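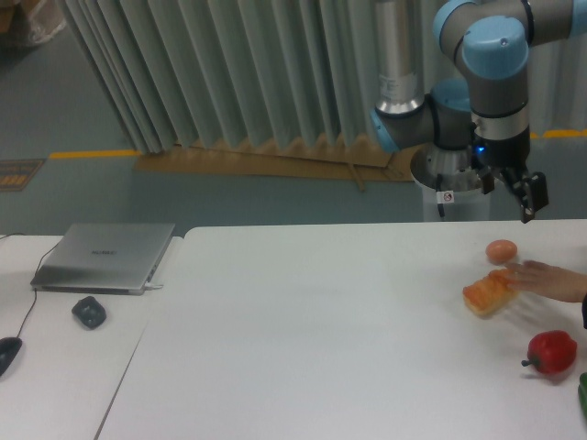 Moving the sourdough starter to Mendville

Mar 15, 2024

We moved from Plolgate to Mendville last August, and I have been meaning to write down what happened with the bread. A few people who read the old posts asked whether I was still baking. I am, but it took a while to get back to loaves I liked.

The starter made the trip in a jam jar with the lid loose, inside a cooler, on the floor behind the passenger seat. The drive took 11 hours with stops. I fed it the night before and used less water than usual so it would be stiff and slow. It did fine. I also dried some on parchment paper as a backup and put it in an envelope, which got packed with the winter coats and didn't turn up for 3 months.

The first loaves in the new kitchen were flat. I used the same flour, the same pan and the same times as before. They spread out when I tipped them onto the peel and they came out dense in the bottom half. I blamed the oven first. It is electric, and the one in Plolgate was gas. I bought a cheap oven thermometer and found the new one runs hot at the back and close to correct everywhere else. Turning the loaf halfway through fixed the dark side but did nothing for the flatness.

Next I tried the water. The tap water here smells of chlorine some mornings, so I left a pitcher out overnight and used that. I couldn't tell any difference. I still do it out of habit.

The real trouble was the temperature of the room. The kitchen in Plolgate faced north and stayed cool all year. The one here gets sun from noon on, and in late summer the dough was done rising well before I thought it could be. I was going by the clock and it was overproofed every time. Once I started putting a piece of dough in a straight-sided glass and marking the level with a rubber band, the loaves got better within a week.
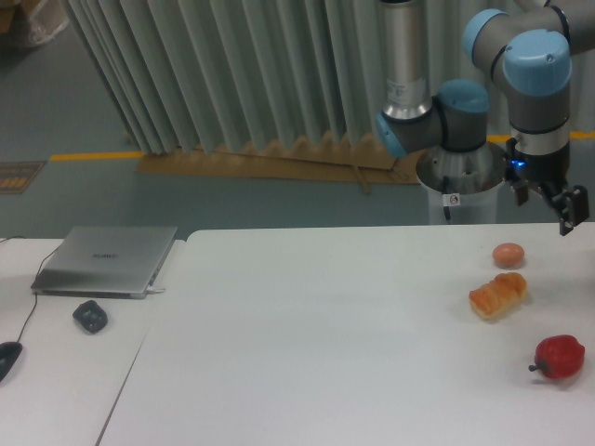 The big white table.

What I do now on a warm day is mix in the morning, fold the dough 4 times in the first couple of hours, and then leave it alone until the piece in the glass has gone up by a bit more than half. Then I shape it and put it straight in the fridge. I bake the next morning. In winter I leave it on top of the refrigerator and it takes most of the day.

I have also gone back to making enriched dough, mostly rolls. I stopped for years after a bad batch that never rose at all. The recipe I use came from a church cookbook I found at a sale in Dendham. It calls for scalded milk and more sugar than I like, so I cut the sugar by a third. The rolls keep for two days and after that they are good for toast or bread pudding. If you brush the tops with egg, do it twice, once after shaping and again right before they go in the oven. One coat comes out patchy for me.

Flour has been the other adjustment. I used to buy from a mill outside Plolgate and I can't get it here. The grocery store carries two kinds of bread flour and I have tried both. The cheaper one takes less water. If I use my old amounts with it the dough is soup, so I hold back a few spoonfuls and add them during the first fold if it seems to want them. For rye I order from a shop called Khunthong, and the shipping costs nearly as much as the flour, so I wait until I need a lot.

The dried starter from the envelope did wake up, by the way. I gave it warm water and a spoonful of rye and it was bubbling on the third day. I kept it going next to the original for a while and couldn't tell them apart, so I baked the extra into crackers.

Still to sort out: a better place to keep the flour, and the oven door, which doesn't close all the way unless you lift it. I'll put the roll recipe up with my changes once I have measured everything properly. Right now my notes say "milk, the blue cup."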